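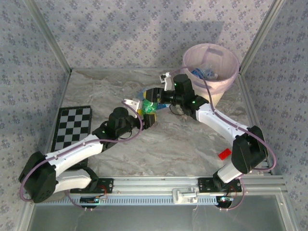 Notebook, Tukthorpe shop floor, April

Right, first proper entry since the arms moved over to the waste sorting job, and I want to get the people side down before I forget it, as all the numbers go in Themba's log anyway.

For anyone reading who wasn't here: the returns bench used to be two of us per shift, pulling packets and empties out of the tote, deciding bin or keep, and shouting across to each other when something leaked. It's a horrid job. Your gloves go sticky by half nine and your shoulders go by eleven. Everybody hated it and everybody had an opinion on how to do it, and I hadn't realised how much of the day's talking happened there until the talking stopped.

Started at 7.40. Ran the homing routine on both arms, left one grumbled about its wrist so I ran it again and it was happy. Green lights on both wrists. Loaded the morning's job list, 426 items on it, and set the feed to slow.

Crumpled packets are still the hard ones. A bottle is a bottle, but a scrunched-up wrapper has no shape you can plan for, and the arms do best when one holds on and the other has a go at finding a better grip. We wrote that handover in February and I've been fiddling with it ever since. Today I shortened the pause before the second gripper closes. Looks quicker. Might only look quicker. Need a longer run before I say so to Harvey, who remembers everything I say.

Bin position: I keep going back and forth on this. With it at the back right, the right arm has to fold itself up a bit to get over the top, and Themba thinks we'd save time bringing it nearer the middle. I think we'd lose the space for the handover. We argued about it over tea and got nowhere, so we'll try his way in the afternoon and mine tomorrow, same items both times.

13 stoppages before lunch. I wrote down every one:

most were wrappers that slid out of the jaws and landed somewhere the planner didn't like
a couple were me, leaning on the guard switch (sorry)
one was the Hattori controller dropping its connection, came back on its own after 40 seconds, no idea why, want to look at the log tonight

Now the people bit. Harvey came down from dispatch mid-morning and stood watching for ages, and then asked me straight out who clears the jams on nights. I said whoever's on. He said whoever's on used to be two people and now it's one, and that one also has the Skumel line to mind. Fair point and I didn't have an answer! We planned the whole changeover round the day shift, where there's always someone like me hanging about with a laptop. At three in the morning a stoppage means somebody walking the length of the building to free a crisp packet, then walking back. If it does that 13 times a shift they'd rather have the old bench, sticky gloves and all.

I've promised him two things. First, a proper message on the stoppage screen in plain words. At the minute it says GRASP_FAIL_2 and then a string of joint angles, and I'm the only one who can read it (just about). It should say "dropped a packet, pick it up, press green". Second, the arms should set aside anything they've failed on twice and carry on, so the night person can clear the awkward ones in one go when they're passing. That one's more work. Themba reckons a week, I reckon he's being kind.

The other thing Harvey said, and I've been chewing on it since: people on the old bench noticed stuff. If a batch came back with split seams, somebody mentioned it to packing the same morning. The arms don't mention anything. They'll sort split ones all day long, perfectly content. I could log a reject type, but someone still has to know a split seam when they see one, so we've agreed to pull a small tote by hand each shift and have a look through it. Grimia want to know why we're paying for hand checks on an automated bench. I'll draft something. Harvey can read it first.

On the good side, my back doesn't ache, and I've heard the same from the others who came off that bench. Two have gone over to machine setting and are asking me better questions than I was asking at that stage.

Afternoon: bin moved, Themba's way, restarted at 1.15. Ran cleanly until the left arm wanted the same bit of air as the right one and both stopped dead, very politely. Themba says that's a planner setting and doesn't count. I say it counts. Left it written on the whiteboard as a draw.

To do:
plain wording for the stoppage screen, send to Harvey for a read
Hattori log, find the dropout
set-aside rule, start with the twice-failed ones
more gloves for the hand checks, medium, we're down to large only
put the bin back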